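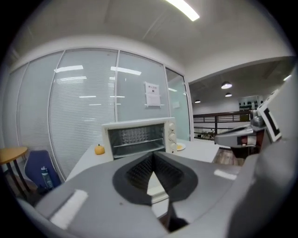
Tabletop

A tabletop is the flat upper part of a table, on which objects are placed and work or meals are carried out. It is normally made separately from the legs or base and joined to them during assembly. The term is also used as an adjective for items meant to be used on such a surface, as in tabletop games.

Construction

Traditional tabletops are made of solid boards glued edge to edge. Wood swells and shrinks across the grain as the moisture in the air changes, so a solid top is usually held to its frame by buttons, clips or slotted screws that allow it to move. A top that is fixed too tightly may split or bow. Breadboard ends, which are narrow boards fitted across the grain at each end, help to keep a wide top flat.

Most tabletops sold for offices and schools have a core of particleboard or fiberboard covered on both faces. The covering on the underside is often plainer than that on the upper face, but it serves to balance the panel and prevent warping. Stone, glass and metal tops are also common. They are heavier or more easily marked than wood, depending on the type, and often need a different kind of base.

Shape and size

Rectangular tops make good use of space along walls and can be placed end to end. Round tops seat people at an equal distance from the center, although the middle becomes hard to reach as the width increases. Many dining tables can be made larger by drop leaves, which hang from hinges at the sides, or by loose leaves placed in a gap at the center.

Finishes

Oil and wax finishes are simple to repair but give limited protection from heat and spills. Varnish forms a harder film and is more difficult to patch. Dull finishes are generally preferred for reading and close work, as a glossy top reflects overhead lighting and may tire the eyes.

The Ghoneim survey

A survey of worn tabletops was carried out by the furniture historian Naima Ghoneim, who examined 323 tables from school and library buildings. Damage along the front edge was recorded on 261 of them. Ghoneim also noted that tops with rounded edges had fewer chips than those with square edges of the same age. The survey began in June and its results were published the following year.

Care

Manufacturers commonly advise the use of a soft, damp cloth and the prompt removal of standing water. Felt pads may be placed under hard objects.

See also

Countertop
Desk
Trestle table
Workbench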